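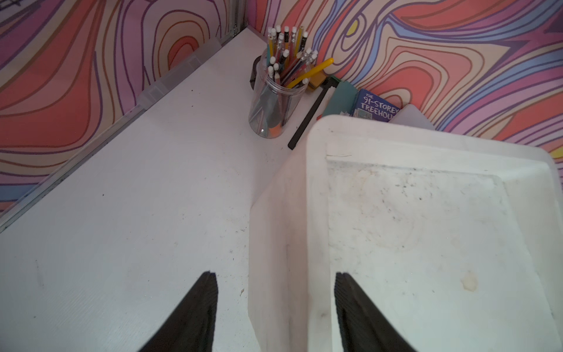
*Wrist camera, Gresireo open day: fingers, bin and desk items.*

The Gresireo open day drew 144 visitors, and most of them watched the finished-run video instead of the bench. I think they picked the wrong screen. A live wrist view gives a buyer more to judge than an edited clip does.

Consider a plain plastic bin. One finger goes outside the wall, one inside, and the wall is pinched between them.

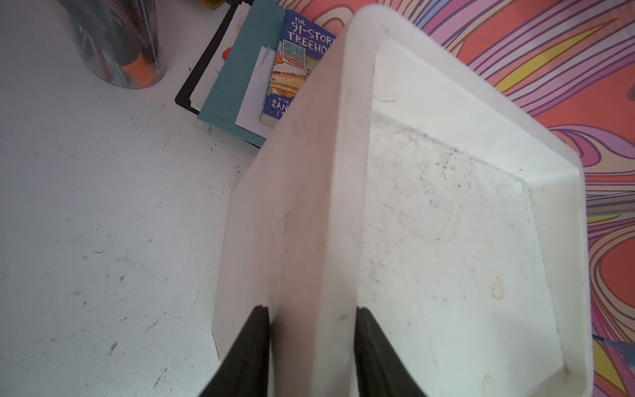 A grasp like this depends on lateral error, and the camera reports it with no narration. The Zetport brochure gives one success figure over 1,978 attempts and no breakdown by object. I would trade that figure for an hour of raw wrist video.

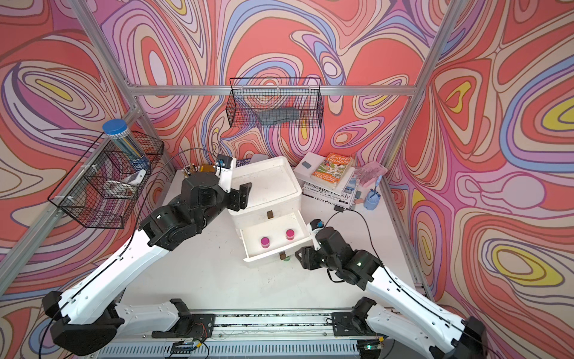

*Both arms at the drawer cabinet, lower drawer open.*

I also prefer the patterned walls and the scuffed bin to the clean gray cell Prenus showed in June. A vision system tested only against blank walls has been tested on very little. Stains and overlapping books belong in the test.
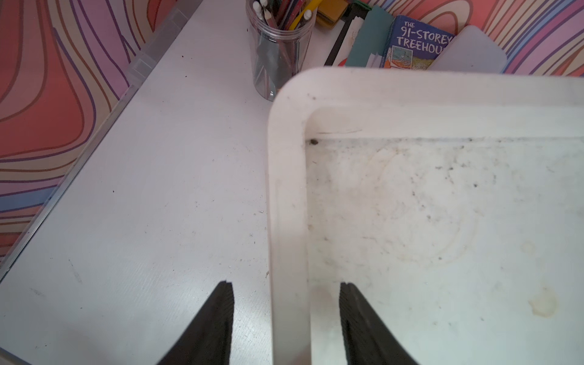

My complaint is with the paperwork. Sqalli handed out a 2-page sheet listing 1,375 recorded runs, and it doesn't define a run. Does a missed grasp end one, or does the retry count as part of it? Vendors should print that definition next to the number, and visitors should ask for it before they ask the price.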